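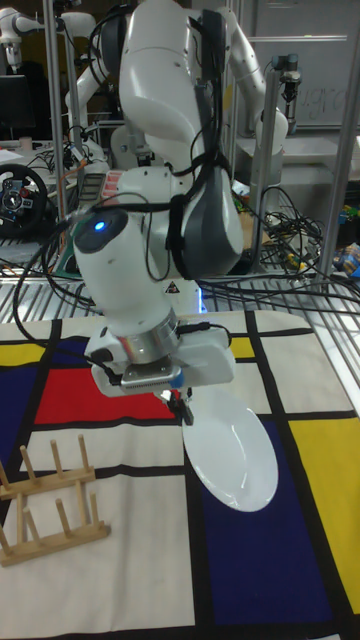

White robotic arm over a table with a Mondrian-style cloth.

The Salt Ledger
Lụa Vương
Reviewed on my reading blog, June

I have owned two copies of The Salt Ledger. The first was lent to a colleague and did not return. The second was bought second-hand in Corkham, and it is the one on which these remarks are based. Readers should note that the pagination differs between the two printings; references are to the later one, which runs to 515 pages.

The novel concerns Doãn, a clerk employed by a shipping house named Trirkari, who is instructed to reconcile the accounts of a warehouse that burned down before he was born. He is given a room, a lamp and 243 bound volumes. For the first third of the book very little else occurs. Vương is in no hurry, and those who require a plot to declare itself early may wish to look elsewhere.

My own patience was tested in the fourth chapter, where a single disputed entry for rope is discussed at a length I would not have thought possible. On second reading I found that the rope matters a great deal. I shall not say why.

The translation is by Trinidad Baluyot, whose earlier work for Viltico I have praised on these pages. It is again of a high standard. The clerks speak in a stiff, slightly outdated manner which suits them, and the letters from Doãn's sister are lighter and quicker. I have some reservations regarding the footnotes. There are 16 of them, all in the opening section, after which they cease without explanation. A glossary at the back would have been preferable.

The ending has been criticised as abrupt. It is certainly brief, and one important question concerning the sister's money is left open. I was content with this, although I would have welcomed a further scene between Doãn and the harbour master, who is the most convincing character in the book and is absent from its last forty pages.

Viltico has announced a new edition with a revised introduction. I shall compare the two texts when it appears, and any corrections to the page references will be added at the foot of this entry.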